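Pass the Parcel and After: Birthday Party Games Remembered by Three Generations in Talesa

Student project report, Social Studies, Soler College
Arnulfo Ticona and Severino Urquijo
March 2021

1. Introduction

This project looks at the games people played at children's birthday parties and how those games have changed between grandparents, parents and people of our own age. We chose birthdays because almost everyone has been to a party of some sort as a child, and because the big yearly holidays have been written about many times already. A birthday party at home leaves fewer records. There might be a few photographs, usually of the cake, and nearly everything else is memory.

Our main question was which games had been passed down and which had been dropped. We also wanted to find out who in a family decides what is played, and whether people who say that parties were better in the past can say what was better about them.

2. Method

We gave out a questionnaire to 42 people, using neighbours, relatives and the families of other students. We got 41 back. The one missing form was promised several times and we stopped asking. The form had four parts: the person's age group, the games they remembered, the rules as they knew them, and a blank space for anything else.

We then spoke to 19 of the same people by telephone. Severino did the older group, as he already knew several of them, and I did the parents and the people near our own age. We wrote notes during the calls and typed them up the same evening. We did not record anyone. This means that the longer quotations in this report are close to what was said but may be missing a word here or there. 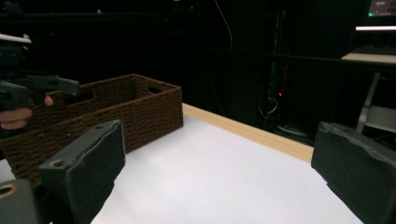
The three age groups were people who had been children before 1965, people who had been children between 1965 and 1989, and people who had been children in 1990 or later. The dividing years were our own choice. Two people fell on a boundary and we let them pick the group they felt they belonged to. Both picked the younger one.

We left out parties held at school and parties held for adults. We had planned to leave out parties in hired halls as well, but so many of the younger group had only been to that kind of party that it would have left us with very little to use.

3. Results: games remembered

Pass the parcel was remembered in all three groups, and it was the game with the most argument over its rules. The older people described a parcel with one present in the middle. Whoever took off the last sheet of newspaper kept it, and the rest got nothing. In the middle group some families had begun to put a sweet between each layer. In the youngest group this was taken for granted, and several people were surprised to hear that it had ever been done without.

One grandmother told Severino: "You sat there and you hoped. If the music went past you, well, it went past you. My brother cried every year and every year he was given a biscuit."

Musical chairs was also found in all three groups. The youngest group remembered it as a game played once or twice, and some had only played a version with cushions on the floor. Musical statues seems to have taken its place in many homes. A mother in the middle group said she had stopped using chairs after a fall against a sideboard, and that her sister had done the same after hearing about it.

Pin the tail on the donkey was strong in the older and middle groups. In the older group the donkey was always drawn at home, often on the back of a roll of wallpaper, and the tail was wool or string. The person who drew it was usually an uncle. By the middle group it was often bought. In the youngest group it was known by name but few had played it.

The memory tray game was the one we knew least about before we started. Objects are put on a tray, everyone looks, a cloth goes over it, and the players write down what they can remember. Older people liked it because it kept the room quiet while the tea was being made. One man could still list part of a tray from his seventh birthday, including a thimble, a door key and his grandfather's spare collar stud.

Games that appeared in only one group were the flour game (older), the chocolate game with a hat, gloves and scarf (mostly middle) and video game turns (youngest). In the flour game a sweet sits on top of a moulded heap of flour, and players cut slices away until it falls. The loser picks it out with their teeth. We tried this ourselves and do not recommend it near a carpet.
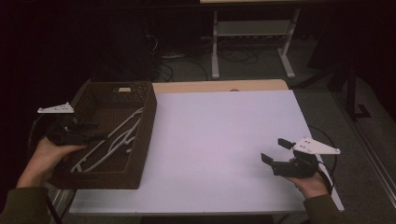 4. Results: who was in charge

In the older group the games were nearly always run by a mother or an aunt, and there was a fixed order. Noisy games came before the food and quiet ones after it. Several people gave us the order without being asked, and two sisters interviewed separately gave the same order.

In the middle group, fathers appear more often, mainly as the person working the cassette player. There were complaints about this. Three people told us that their father could be seen looking over his shoulder before he stopped the tape, and that this was unfair on whoever was not his own child. One said it was unfair on his own child, as he was trying too hard to be fair.

The youngest group described parties where someone from outside the family ran things. This was an entertainer, or the staff at a soft play centre or a bowling alley. They could often name the place but had trouble naming any game. They remembered the party bags very well.

5. Discussion

Many people began by telling us that parties used to be better. When we asked what they meant, the answers were mixed. Some meant that the parties were smaller. Some meant that the food was made at home, and jelly came up a great deal. A few thought about it and changed their minds. One woman in the middle group said she had dreaded her own parties and only liked them now that they were over.

The question of prizes seems to mark the clearest change. In the older accounts it was normal for most children to win nothing. In the younger accounts everyone goes home with something, and the parents we spoke to said it would be awkward to do otherwise – partly for the children and partly for what the other parents might think.

We had expected television and computers to be blamed for the loss of games, and they were mentioned. Space was mentioned more. People who had moved from a house into a flat said they could not fit a ring of children on the floor, and the noise went through to the neighbours.

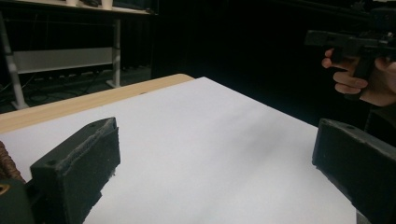
Sheet of white paper on a wooden table.

6. Problems with the project

Our sample is small and is made up of people we could reach easily. Most of them live in or near Talesa, and families who had grown up elsewhere are not well covered. We had hoped to include Flumance, where Severino's cousins live, but only one form came from there and we counted it with the rest.

The form used the names of games as we knew them. Some people left a game blank and then described it on the telephone under another name. If we did it again we would describe each game in a sentence and ask what it was called.

People in the same family had clearly talked to each other before answering. In one case the handwriting was the same on two forms.

7. Further work

Severino would like to collect the rules of the flour game from more people, as no two versions agreed on who cuts first. I am more interested in the music, which we did not ask about and which people kept bringing up. We plan to send a short second form in May to those who said they would not mind hearing from us again.

Copies of the blank questionnaire and our typed notes, with names removed, are in the project folder in the Soler College library.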